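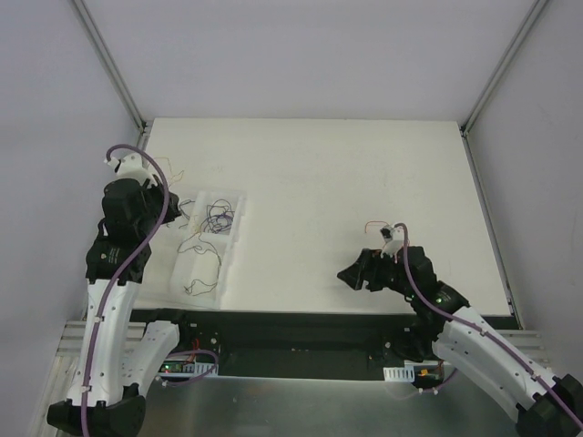

La visita al laboratorio de manipulación de Cumport empezó por la sala de reuniones y terminó en la celda bimanual, que era lo que interesaba a la mayoría de los asistentes. Fuimos 13 personas, casi todas de integración y mantenimiento. El anfitrión, Fulgencio Esquivel, dirige la línea de objetos deformables y dedicó la primera parte a explicar por qué el cable sigue siendo un mal caso para el agarre automático: no tiene pose definida, se ocluye a sí mismo y la trayectoria de extracción depende de nudos que la cámara no ve.

El método que presentan se llama Rirnar y es una política aprendida por imitación. Un operador teleopera los dos brazos, se registran imágenes y posiciones articulares, y una red predice secuencias cortas de acciones para ambos brazos a la vez. La tarea de referencia consiste en separar hilos finos depositados en una bandeja de plástico translúcido con compartimentos. Los hay morados y azul oscuro, en un manojo enredado, y otros de tono tostado o dorado que se salen por el borde. Según Esquivel, la bandeja transparente se eligió a propósito, porque los reflejos y las paredes moldeadas degradan la segmentación por profundidad.

La celda es sobria: tablero blanco mate, paneles lisos de color gris claro, perfiles de aluminio en las esquinas y los dos brazos fijados al borde frontal mediante una barra negra. Los eslabones son blancos y curvos, con las articulaciones en negro. El cableado morado sube hasta cada pinza formando un arco. Pregunté por ese arco; la holgura evita que el cable tire de la muñeca en los giros extremos, a cambio de invadir a veces el campo de visión.

En cuanto a resultados, el equipo comunica una tasa de éxito del 60 % en la extracción de un solo hilo sin arrastrar los demás, con un máximo de 5 intentos por ensayo. La versión anterior, con un brazo fijo como sujeción y el otro guiado por reglas, no superaba el 13 %. La mejora procede, según ellos, de los datos de corrección: episodios en los que el operador toma el control justo después de un fallo de agarre. Benoît Riviere, responsable de la parte de aprendizaje, mostró las curvas con y sin esos episodios – la diferencia es clara, aunque solo se han entrenado dos semillas por configuración.

Quedan limitaciones que el propio equipo reconoce. No hay medida de fuerza en los dedos y la rotura del hilo se detecta a posteriori, por imagen. Tampoco se han probado hilos con conector. Fonditent ha pedido esa variante para su línea de mazos y el ensayo está previsto para noviembre.

La documentación técnica se puede solicitar en la recepción de Cumport, edificio Berchtold, segunda planta.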